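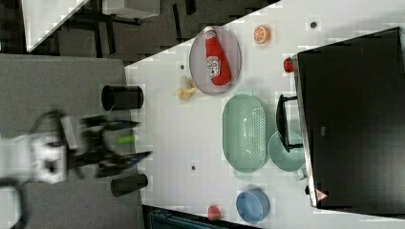 Fellero handover: what was collected and what happens next

The second weapons handover in Fellero district closed in September without a serious incident. Fighters from the Hollis Front brought in 126 rifles and light machine guns over the period, along with more than 2000 rounds of ammunition, and the joint verification team has now signed the inventory. Both the army and the Front have copies. The Pornitz office has asked for a third to be lodged with the district court, and neither side has objected so far.

Readers who have followed this since the spring will know that the first handover went badly. It was held at the old customs yard, which is overlooked on three sides, and the Front's men would not come down from the ridge while an army column was parked on the road below. The column had been sent to guard the site. It stayed two nights, the Front stayed up the hill, and very little was collected. There was an exchange of fire on the second night, short and at long range, and each side still says the other began it.

This time the site was moved to the quarry outside Fellero town. The army kept its vehicles beyond the river bridge and the Front agreed to bring weapons in small parties during daylight. Each party was met at the quarry gate, the weapons were cleared and tagged, and the men left by the same track. No one was photographed and no names were taken at the gate. Registration was done separately, later on, in the school hall.

Tane Kingi, who led the verification team, said the change of site made most of the difference. "Last time people could see soldiers from where they were standing and they drew their own conclusions," he said. "At the quarry they could see us, a table and a truck. They came in, they got a receipt and they went home."

He was more careful about the weapons themselves. Most of the rifles were in working order, but a fair share were old and had plainly been in storage. The Front has always been thought to hold newer weapons than these, and mortars too. No mortars were handed in. The Front's spokesman says they were lost or destroyed in the fighting above Pornitz last winter. The army does not accept that, and the matter has been put on the list for the next meeting.

The prisoners

The other part of the September arrangement concerned detainees. The army released 19 men held at the Pornitz barracks, all of them arrested during the cordon operations at the end of last year. They were driven to the edge of Fellero in two covered lorries and met by relatives. The release had been expected in the morning and did not take place until after dark, which caused some alarm, but the delay was down to paperwork at the barracks and a landslip on the lower road.

The Front released two soldiers who had been missing since the ambush at the Hollis culvert. Both were able to walk and were taken to the military hospital for checks. Their families had been told months ago to expect the worst, and the army has said it will look into how that came about.

There are still detainees on the army's side who were not on the list. The district lawyers' group believes some of them are being held under the emergency order without charge. The order comes up for renewal before the winter, and the lawyers have written to the regional governor asking for it to lapse. No reply had been received when this issue was put together. 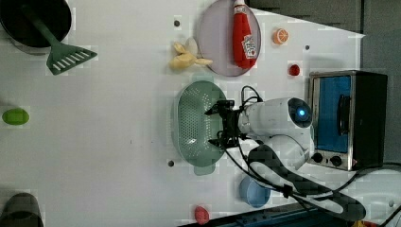
The road and the checkpoints

The upper road between Pornitz and Fellero has reopened to private cars and small vans. Lorries still have to use the lower road, where repairs to the landslip are going slowly. Of the checkpoints on the upper road, the one at the sawmill has been taken down and the one at the pass is now staffed by police instead of soldiers. Drivers say the wait at the pass is shorter than it was. Identity papers are still being checked, and farm workers without a current card have been turned back.

The night curfew in Fellero town has been eased and now starts at 11 pm. It has not changed in the villages on the Hollis side, where it still begins at dusk. People there have asked for the same hours as the town, partly because of the late milk collection. The army's position is that patrols on that side came across fresh wire on a footpath during the handover and that it wants the paths searched before anything is relaxed. The search has started from the river end.

Anyone using the footpaths above Hollis should keep to the stretches marked with white tape. Red paint on a stone or a gatepost means the ground beyond it has not been searched. Some of the older paint has weathered to a dull pink and is easy to miss in poor light. The clearance crew is going round renewing it, but they have a lot of ground to cover — and they are also being called out to look at suspect items in barns and ditches. If you find something, leave it where it is, go back the way you came and tell the police post or the clearance crew's office in Fellero.

The splinter group

Not everyone in the Front has accepted the arrangement. A smaller group, made up mainly of men from the upper Hollis valley, announced in the summer that it would not hand over weapons until the emergency order was lifted. It did not interfere with the handover. A statement left at the radio station in Pornitz said it would "hold its ground and fire only if fired upon".

How large the group is remains a matter of dispute. The army tends to give a higher figure than the Front does, and we have seen nothing that would settle it either way. What can be said is that there has been one clash involving the group since the summer, when a patrol came across a camp in the forest before dawn. The camp was abandoned after a few minutes of firing. A corporal was hurt in the leg, and the patrol reported blood on the ground at the camp, but no bodies were found.

The army called that patrol routine. The Front's negotiators said it broke the agreed limits on movement above the tree line. On the map attached to the agreement the camp lies almost exactly on the line, and the two sides are using different editions of the map. A corrected one is being drawn up and should be ready for the next round of talks.

Next steps

Talks resume in Eltdale, which both sides have accepted as a neutral place to meet. The agenda was still being argued over at the time of writing. The army wants to begin with the mortars and the splinter group. The Front wants the emergency order and the remaining detainees taken first. Kingi's team has suggested running the two subjects in separate rooms on the same day, as was done for the prisoner lists, and that looks the likeliest outcome.

The weapons from the quarry are being kept in a locked container at the Fellero police station, with one key held by the police and the other by the verification team. They are due to be cut up once the talks have agreed who should be present. The Front has asked for village elders to attend. The army has no objection in principle but wants the names in advance.

Former fighters who registered in the school hall should have been given a card with a number on it. The first payment can be collected from the Fellero post office on production of the card. Those who registered late, or whose card has the wrong village on it, need to go back to the hall, where the registration desk is open in the mornings. The desk cannot deal with questions about land claims, which are being handled by the district office in Pornitz.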